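Trokmont two-arm bench cell: buying and planning questions

Last updated 2022-07-27

These are the questions that come in most often from labs and small firms working out a budget for a first cell. Prices are left off this page because they change with the arm you choose. Ask for a written quote before you fill in a purchase request.

What is included in the base price?

Two arms, the rail frame, base plates, a wrist camera for each arm, cabling and the control software. Grippers are quoted as a separate line. The computer is not included, and neither is anything the arms will be handling.

Do I need two arms?

It depends on the task. Picking up bottles and dropping them in a bin can be done with one arm. A second arm pays off when the items are spread over a wide floor, or when one hand has to hold something while the other works on it. If money is tight, buy the full frame with one arm and leave the second mounting position open. Adding an arm later costs the arm, its cables and half a day of setup. Replacing a short frame with a longer one costs a good deal more.

Which gripper should I budget for?

For drink containers, the standard two-finger gripper is enough. Cans and clear bottles lying on their side are within its range. Very thin film and flat paper are not, and if those are part of your work you should ask for the Pestine soft fingertips on the quote. They wear faster than the hard ones, so put a spare set in the same order.
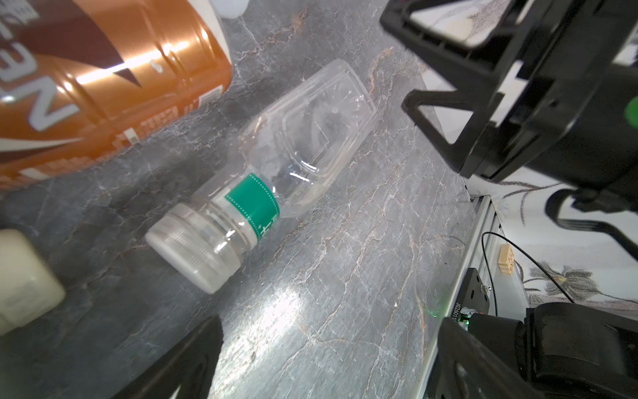

Fingers are a consumable. A cell that runs every working day will need new ones sooner or later, and the pads go before the structure does. Most buyers put fingers and pads under operating supplies and keep them out of the capital request. Check with your purchasing office which way they want it, because moving a line after approval is slow.

How long does delivery take?

The frame and arms ship together. Allow 18 working days from a confirmed order for standard parts. Anything with a custom plate or a non-standard rail length goes through the D'Amico machine shop and has its own lead time, which will be printed on your quote. Orders placed in May tend to run behind because of end-of-year spending at universities.

How much floor and power do I need?

The cell fits on a heavy table or on its own stand. Leave enough clearance to walk to the front and to at least one side. You need one grounded outlet for the arms and a second for the computer. Please don't run both from an extension cord. The arms run on 24 volts from the supply in the box, so no special wiring is needed.

Do I need walls and a surface panel?

You can run without them. Buyers who train or test with cameras usually want them, as they keep the background the same from one day to the next. Plain panels are the cheapest. Printed wallpaper and marble-pattern floor sheets are sold by the set, and a second or third pattern is a small cost next to the arms. If you expect the cell to be used later in a kitchen or a break room, get some patterned sets at the start.

What should I set aside for test items?

Very little, but do set something aside. For a bottle clearing task you want a mix: clear and colored, different caps, different labels, some crushed and some still in shape. Collect empties over a few weeks or buy them by the case. The bin matters too. Pick one with a wide mouth and a weight in the bottom if it is thin plastic.
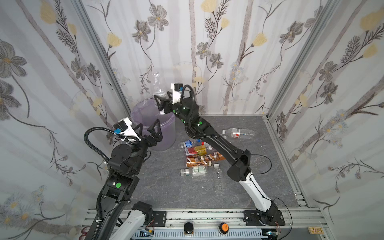
We ordered the cell and forgot the bin, wrote one buyer at Prornmont, and then lost a week while purchasing decided whether a wastebasket counted as lab equipment. We would put every small item on the first order next time, even the trash bags.

That is good advice. The quote form has a section called "small items" and anything written there is shipped in the same crate. The accessory kit is 395 dollars and covers a bin, liners, zip ties, spare bolts and a cable tray.

Can I swap the bin for my own?

Yes. Solid plastic and wire mesh bins both work. If you use a liner, fold it well over the rim and tuck in any loose edge, or a finger may catch it. Height is the main limit. Before ordering a tall bin, send us the measurement and we will check it against the reach of the arm you picked.
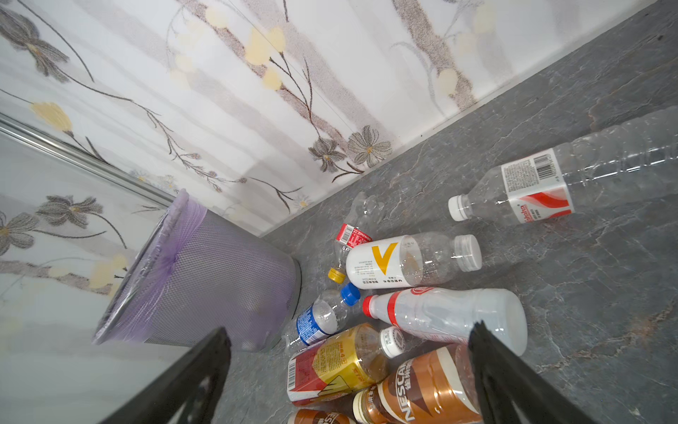
Reach is also what decides where the bin goes. A back corner leaves the most open floor, but the far corners are the hardest places for an arm to get into with its wrist pointing down. Mark your positions on the layout sheet that comes with the quote and return it before the frame is cut.

What are the running costs?

Electricity is minor. Plan for finger pads, one replacement camera cable per arm per year, and staff time. Staff time is the largest item and the one most often left out. Somebody has to reset the items between runs, and for a bottle task that takes longer than the run itself in the first weeks.

Is there a warranty?

The arms are covered for 2 years. Cameras and cables are covered for one. Finger pads and printed panels are not covered. An extended plan can be added at any time before the first warranty ends.

Can I rent before buying?

Yes, by the month, with part of the rent credited if you go on to buy the same unit. Shipping both ways is charged to the renter. Rental units come with standard fingers and plain panels only.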